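Sep 23, 2020
Līga Lill

Back on the bench sorting after the Girkow delivery got pushed into the middle of everything. Notes are for me and for whoever picks up the Flakmont side next.

Started with the fasteners. The stock sheet from March says 1,669 pieces in total across the small drawers. I weighed them instead of counting by hand, same method as last time (weigh ten, divide, check one drawer by hand). Came out at 869. That is a big gap, but the March number included the Baptista lot, and most of that went out with the summer jobs and was never written off. I changed the sheet to 869 and put a note in the margin. If anybody has the Baptista packing slips, please leave them in my tray and I'll try to close it properly.

Scale drifted again. Zero moved by 6 grams between the first drawer and the last. Re-zeroed before each drawer after that and redid the first two. Needs a new battery or a flatter spot to stand on. The end of the bench by the vise is not level, don't use it there.

The red tray question. We talked about giving each project its own color so parts stop wandering. My suggestion: red for anything unchecked, whatever project it belongs to, and labels for the project name. Color by project falls apart as soon as we get a fifth project, and we don't have that many colors anyway. 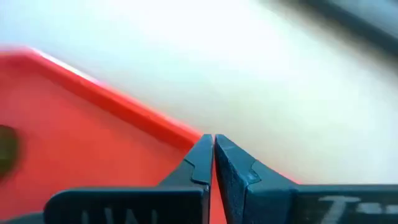
Labels should go on the outside of the rim and not on the floor of the tray, where they get covered as soon as there's anything in it. Tried masking tape and marker first. Fine for a week, then the corners lift. The printed labels hold better but they need a clean surface, so wipe with alcohol and let it dry.

Gokside parts: still waiting on the short brackets. They confirmed 400 on the phone but the written order says something else, so I asked them to resend it. Don't start the kits until that is settled. Last time we built half of them with the long brackets and took them all apart again.

Dividers. The cardboard ones are sagging. I cut two from scrap acrylic and they fit if you take 2 mm off the drawing. Drawing is not updated yet.

To do:
- battery for scale
- write off Baptista lot once slips are found
- fix divider drawing
- label the remaining trays
- call Gokside again if no answer by Thursday's pickup, strike that, by next pickup

Swept under the bench and found two of the missing hex keys and the cap for the glue. The 3 mm is still gone.

Workshop notebook, shared copy. Questions to Līga Lill. Back to top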